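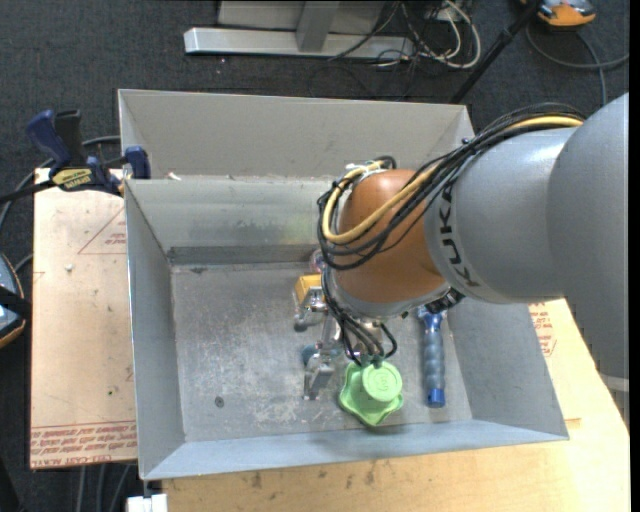 KUKA arm over the metal bin.

Tagged: Trending / Challenges

Right, I have to talk about the #OneBreathChorus because I've lost an entire evening to it and I'm not even sorry. A thread, probably a long one.

If it hasn't reached you yet: you pick a song, fill your lungs, and sing the whole chorus on a single breath while standing on one leg. Foot down, you're out. Sneaky sip of air, you're out. Then you pass it on to two people and they get a day to answer.

As far as I can work out it began with Raghda Tannous, who sings with a wedding band called Himness. She put up a clip from the back of the van, still in her stage shoes, doing a really wordy chorus without a wobble. Her post had 571 replies when I last looked and most of them were people having a go!

What I love is how quickly it went from singers to everybody else. I've seen a dentist do it. I've seen a lollipop lady do it, lollipop in hand, and she was brilliant (great lungs, years of shouting at vans I suppose).

The telly lot have joined in now too. That bloke who reads the late weather did his in front of the map and toppled into Scotland on the last line. I've watched it so many times my phone offers it to me before I ask.

My favourite so far is still the Okbridge bus station one. Two drivers on their break, facing each other, both going for the same power ballad. One goes red, the other starts laughing, and a woman with a shopping trolley finishes the chorus for them and walks off. Perfect bit of video, 17 seconds long.

There's a row brewing over the rules, of course. Raghda's clip has her left arm out for balance, and a fair few people reckon arms should be down by your sides. I'm firmly arms out. You try it with them down — you look like a fence post in a gale.

The other row is about what counts as a chorus. Someone from Sellthorpe did a song where the chorus is one word, four times, and claimed the win. Come on. I'd say you need at least two proper lines or it's just humming with ambition.

And then there are the instrumental people. A trombone player did hers on one leg and one breath and I don't know if it's allowed but I cheered out loud in the kitchen.

OK so, my go. I practised on the stairs, which was a daft idea, hold the banister if you must. First try I got as far as the second line and squeaked. Second try I forgot the words because I was thinking about my foot. Third try, nearly the whole thing, and then the cat came in and I went over sideways into the coats.

Tips from someone who is bad at it: look at one spot on the wall. Bend the knee a bit. Start quieter than you want to. Pick something from your teens because you'll never forget those words, however hard you try.

Also please don't do it after a big tea.

Good news for anyone near me: the Atallah is doing a live one in April! Open to all, bring your own song, loser buys the chips. I rang to check it was real and the man on the phone sang me half of his. He ran out of puff before the good bit but full marks for effort.

A few of you are asking if Himness are going to be there. No idea, nothing announced. I would scream.

Somebody in my replies says their nan, who's in a choir, did two choruses back to back on one breath. I need this filmed. I need it filmed tonight. Tell her she can hold on to the sideboard.

Going back in for try number four, coats moved out of the way this time. I'm passing it on to my sister and to whoever is reading this with their shoes already off — you've got until tomorrow teatime, and arms out is fine by me.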